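4. 天板の組み立てと水平調整

本章では、Nukby 昇降式作業台(型番 TK-648)の天板の取り付け、水平調整、および使用前の確認について説明します。脚部フレームの組み立て(第3章)が完了していることを確認してから作業を始めてください。

4.1 必要な工具と部品

六角レンチ 5 mm(付属)
プラスドライバー 2番
水準器(長さ 600 mm 以上のものを推奨)
天板固定ねじ M6×20(袋 C)
平座金(袋 C)
樹脂スペーサー(袋 D)
保護シート(天板の梱包に使用されているもの)

注記:袋 C には長さの異なるねじが同梱されています。M6×25 は補強梁専用です。天板に使用すると表面まで貫通するおそれがあります。

4.2 天板の取り付け

1. 床に保護シートを敷き、天板を裏返して置きます。天板の裏面には、前縁を示す矢印が刻印されています。

2. 下穴に木くずや梱包材の破片が残っている場合は、刷毛または掃除機で取り除きます。圧縮空気は使用しないでください。

3. 樹脂スペーサーを下穴の位置に合わせて置きます。スペーサーの凸部をフレーム側に向けます。

4. 脚部フレームを2人以上で持ち上げ、天板の裏面に載せます。制御ボックスの取り付け穴が、矢印と反対の側に来るようにします。

注意:フレームを引きずって位置を合わせないでください。スペーサーがずれ、固定後にがたつきの原因となります。

5. 天板固定ねじに平座金を通し、すべての箇所を手で仮締めします。この段階では工具を使用しません。

6. フレームと天板の左右の張り出しが等しいことを巻尺で確認します。差が 2 mm を超える場合は、ねじを緩めて位置を直します。

7. 対角の順に六角レンチで本締めします。締め付けの目安は、レンチの短い側を持って止まるまで回した位置です。電動工具は使用しないでください。

8. 2人以上でフレームを持ち、本体を起こします。天板の縁だけを持って起こすと、ねじ部に過大な力がかかります。

4.3 水平調整

設置場所の床が完全に平らであることはまれです。調整脚を用いて、次の手順で水平を出します。

1. 作業台を最も低い高さまで下げます。

2. 水準器を天板の中央に、長辺と平行に置きます。気泡が寄った側が高い側です。

3. 低い側の調整脚のロックナットを緩め、調整脚を伸ばします。

4. 水準器を短辺と平行に置き直し、同様に調整します。

5. 天板の四隅を順に軽く押し、浮いている脚がないことを確認します。浮きがある場合は、該当する調整脚を床に接するまで伸ばし、手順2に戻ります。

6. すべてのロックナットを締めます。締め付け時に調整脚が共回りしないよう、脚の平らな面をスパナで保持します。

注記:カーペットや弾性床材の上に設置した場合、荷重によって脚が沈み込みます。設置の翌日に再度水平を確認してください。

4.4 昇降範囲の初期設定

1. 電源プラグをコンセントに差し込みます。表示部に「600」が点灯します。これは出荷時の下限値(mm)です。

2. 「下」ボタンを押し続け、天板が停止してから表示が点滅するまで保持します。

3. ボタンを放し、表示が点灯に変わることを確認します。

4. 「上」ボタンを押し、天板を使用する高さまで上げます。途中で異音がした場合は直ちにボタンを放し、第7章「故障かなと思ったら」を参照してください。

警告:昇降中は、天板とフレームの間および天板と壁の間に手や物を入れないでください。壁や棚から 50 mm 以上の間隔を確保してください。

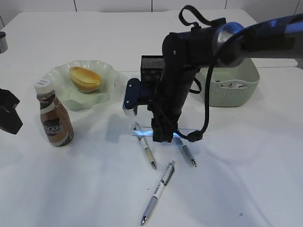 4.5 ケーブルの取り回し

天板上で使用する機器の電源コードおよび信号線は、天板の昇降に追従できる長さが必要です。長さが不足すると、上昇時にコネクターが引き抜かれるか、コードが損傷します。

1. 天板を上限まで上げた状態で、コンセントから機器までの経路を測ります。

2. 余長を天板裏面のケーブルトレーに収めます。束ねる場合は面ファスナー式のバンドを使用し、きつく締め付けないでください。

3. 天板を下限まで下げ、垂れたコードが脚部や調整脚に触れないことを確認します。

4. 上限と下限の間を一度往復させ、コードが引っ張られる箇所がないことを確認します。

注意:ケーブルトレーに電源タップを入れる場合は、別売の固定金具(Marchal 製)を使用してください。両面テープでの固定は、熱によって剥がれることがあります。

4.6 天板表面の手入れ

日常の汚れは、水を固く絞った柔らかい布で拭き取ります。落ちにくい汚れには、薄めた中性洗剤を使用し、その後水拭きと乾拭きを行います。

アセトン、シンナー、塩素系漂白剤、研磨剤入りの洗剤は使用できません。油性インクが付着した場合は、少量の消毒用エタノールを布に含ませて拭き、直ちに乾拭きしてください。作業の前に、目立たない場所で変色の有無を確認します。

天板固定ねじは、使用開始から1か月後に増し締めし、以後は半年ごとに点検してください。交換用のねじおよびスペーサーは、部品番号 1949 として Tellier の部品窓口で取り扱っています。

改訂日:7/6/26
次章:5. 引き出しユニット(Tirkdale)の取り付け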